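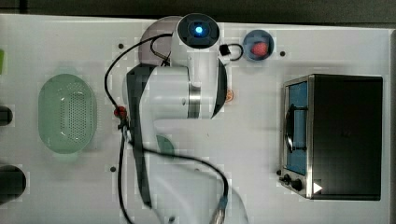 The arm at the practice table, with the colander and the toaster oven.

Questions we keep getting about the arm

I run the prep side at Hosanard, and since October I've answered the same questions in the break room so many times that I finally typed them up. If yours isn't in here, catch me before the lunch push!

Is the arm taking somebody's job?
No. We had 11 people on prep before and we have 11 now. What did change is the rota. Two of the early shifts used to be nothing but fetching and putting back, and those got folded into the regular prep shifts. Some folks liked those early hours (quiet, radio on, home by two) and I'm not going to pretend they were thrilled with me.

What does it do all day?
Right now, practice. It works on table jobs, picking things up and setting them down among the kind of stuff we handle -- a plate, a mug, a bowl, bottles, a strawberry here and an orange slice there. A lot of the food is toy food, so please stop asking if you can have the bananas.

Do I have to learn programming?
Nope! Training is 4 short sessions at the Grirholm site, on the clock. You learn how to start a run, how to stop one, how to lay out the table and what to write in the log. I can barely work my own phone and I got through it fine.

Who sets up the table?
Whoever is signed up that shift. We call the layout sheet the Yap, after the software it prints from, and you follow it from left to right. Leave the colander and the pot where the sheet says even if it bugs you. It bugs me too. 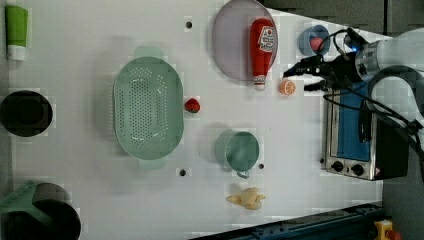
One of the night prep crew wrote back that the setup was never the hard part for them; it was getting used to working next to something that doesn't say "behind you." Fair point. We've since moved the walkway over and put that into the first session.

Can I stop it if I don't like what I see?
Yes, any time, and you don't need to ask me first. Hit the red button on the yellow box by the table. You won't get written up for it. Put a line in the log afterward and carry on with your day.

Is anyone timing me against it?
No. The log covers the arm's runs and that's all it covers. We go through the last 100 runs at the monthly meeting, and anybody can sit in. There are usually donuts.

What about bottles and other squeezy things?
Those are on the current list, ketchup included. Grip is its own topic, and the Dollau manual has a whole chapter on it if you're curious -- chapter 6, the binder is on the shelf over the sink.

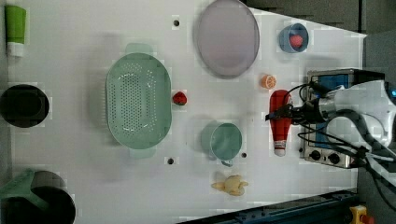

Will we get any say in what it learns next, a reader asked on the staff page, or does that come down from the office? You get a say. The suggestion sheet is taped up by the time clock and I bring it to every meeting. Top of the list at the moment is putting away mugs, followed by "cleaning the fryer," which has been added in several different handwritings.

Does my pay change if I take the training?
Yes, there's a small bump once you've finished all the sessions, and it shows up on the next check. If it doesn't, come find me and I'll walk over to payroll with you.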